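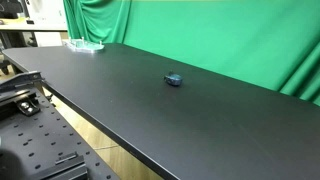 Table 2, long side.

FOLTCOMBE SHARED WORKROOMS
Furniture and floor safety check, with comments
Month: April
Checked by: Setareh Tehrani
Rooms: Fairweather room (ground floor), Wutness room (upper floor), corridor between the stairs and the kitchen
Start: 7:40 in the morning

Marks used: OK = no action. WATCH = look again at next check. FIX = must be repaired, the item can stay in use. OUT = the item is taken from use today.

1. TABLES

1.1 Table stands without rocking when pushed at the corners
Table 1: OK
Table 2: OK
Table 3: WATCH
Comment: Table 3 moves a little when I lean on the window corner. I turned the foot screw and it became better, but the screw is now almost at its end. Please do not put folded paper under the leg. I removed two pieces of it.

1.2 Edges and corners, no splinters or sharp places
Table 1: FIX
Table 2: OK
Table 3: OK
Comment: On Table 1 the edge strip is lifting at the short side nearest to the door. I could put my fingernail under it. A sleeve can catch there. I covered it with tape for now, and the tape is not a repair. On Table 2 I passed my hand along the full edge, also under it, and felt nothing sharp.

1.3 Surface clean and free from damage
Table 1: OK
Table 2: WATCH
Table 3: OK
Comment: The top of Table 2 is matte black and shows dust very quickly. No cracks found. The wipes we have leave stripes on this kind of top, so a damp cloth is better, and then a dry one. In the last check I wrote the same thing.

1.4 Underside, screws and brackets
Table 1: OK
Table 2: OK
Table 3: FIX
Comment: One bracket of Table 3 has a screw missing. The other screws there are tight. It is possible that this also makes the rocking in 1.1, so I ask that both are repaired in the same visit.

2. CHAIRS

2.1 Backrest firm, seat firm
Comment: One chair in the Wutness room is OUT. The backrest goes down when a person sits back, and it does not go down slowly. The chair is in the store room with a label. Please do not bring it back when there are not enough chairs, this happened in winter.

2.2 Wheels turn, no hair or thread inside
Comment: FIX for the gray chairs. The wheels are full of thread from the sewing evenings. It takes a few minutes for each chair with small scissors.

2.3 Gas lift holds its height
Comment: OK for all the chairs with a lift. I sat on each one for one minute.

3. FLOOR

3.1 No loose boards, no raised joints
Fairweather: OK
Wutness: WATCH
Corridor: OK
Comment: In the Wutness room one board near the radiator makes a noise and gives a little under the heel. It is not raised, so nobody will trip on it today. I have put a pencil cross on it so that the next person finds the same board.

3.2 No cables across walking ways
Comment: FIX. The extension cable in the Fairweather room goes again from the wall socket to the middle of the room without a cover. The cable cover is in the cupboard under the stairs, on the bottom shelf. It must be put back each time the tables are moved.

3.3 Mats lie flat
Comment: The mat at the kitchen door has one corner that rolls up. I turned it over and put weight on it until noon, and after this it was flat. WATCH.

3.4 Floor not slippery
Comment: OK. I walked all three places with normal shoes. The new floor soap must be used with the small cap and not the big one. With too much soap the corridor becomes like ice — I know this from myself.

4. SHELVES AND STORAGE

4.1 Tall shelves fixed to the wall
Comment: OK, all of them. The shelf with asset label 332 has now both wall brackets. Before it had only one.

4.2 Heavy things stored low
Comment: FIX. There are boxes of paper on the top of shelf 377. They are heavy and I could not take them down alone in a safe way, so I left them. Two people are needed and the short ladder.

4.3 Cupboard doors close and stay closed
Comment: Cupboard 113 opens by itself when somebody walks past. The magnet is weak. Joltemano, who delivered the cupboards, was asked for a new magnet, and their answer has not come yet. WATCH.

5. WAYS OUT

5.1 Doors open fully
Comment: OK. The back door opens fully, but the handle is stiff and a child would have difficulty. I put a little oil. I will try it again next month.

5.2 Nothing stored in front of the exits
Comment: One folded clothes rail stood by the back door. I moved it to the store room. The owner can take it from there.

5.3 Exit signs lit
Comment: OK on both floors.

6. ACTIONS

Table 1, edge strip: glue or replace. Before the end of the month.
Table 3, screw and foot: same visit as above.
Chair with broken backrest: repair or throw away. I would throw it away.
Cable cover: put back today. Done at 9:15.
Paper boxes from shelf 377: find two people.
Magnet for cupboard 113: write again to Joltemano.

If you find something that I did not see, please write it on the sheet inside the kitchen door with the room and the table number. "The wobbly one" is difficult for me, there were times when three tables had this name.

S. Tehrani

Last updated: April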